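I finally did the hall bathroom closet. If you've been reading here for any length of time you know I have been promising to do the hall bathroom closet since we moved to Sornach, and that I've written whole posts on other subjects mostly to get out of it (the one on pickled beets, for instance). Well, it rained all morning, the library was closed, and I ran out of excuses.

It isn't a big closet, just 4 shelves and a floor, but my goodness, the things it holds! I found hotel soaps from the trip to Hladun, still in their paper. I found a heating pad with no cord and, on a different shelf, a cord. I found the good beach towels I accused my sister of keeping, and I owe her a phone call that I'm not looking forward to one bit.

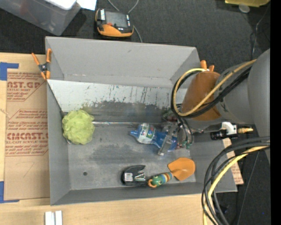
Steltinov, 11 July 2024

I'm writing the rest of this from my mother's kitchen table, where I came for a few days with a trunk full of towels to pass along. She wanted to hear all about the closet, so we got to talking about bath things, and how she grew up with one washcloth per child, hung on a nail, and you had better not use somebody else's. I told her I'd gone through a pouf every couple of months for years, the lime-green kind if I could get it, and she looked at me like I'd been buying boats.

So now she has me trying a plain cotton washcloth again. I have to say I like it more than I thought I would! It dries overnight on the rail, it goes in with the regular wash, and there's something about that rough, line-dried cotton that takes me right back to being seven years old with shampoo in my eyes. I bought a pack at the Enitham store on the way over, white with a blue stripe, and I've already used one to clean my glasses, so we'll see how long they stay bath washcloths.

The closet at home is still only half put back, I should admit. The bottom shelf is waiting on baskets, and I want to line the others with paper before September, when the cousins come and everybody will be opening that door looking for toothpaste. If you have a favorite shelf paper that peels up again without a fight, please leave me a note in the comments. Mom says to use old wallpaper and thumbtacks, and she's probably got a roll in the attic.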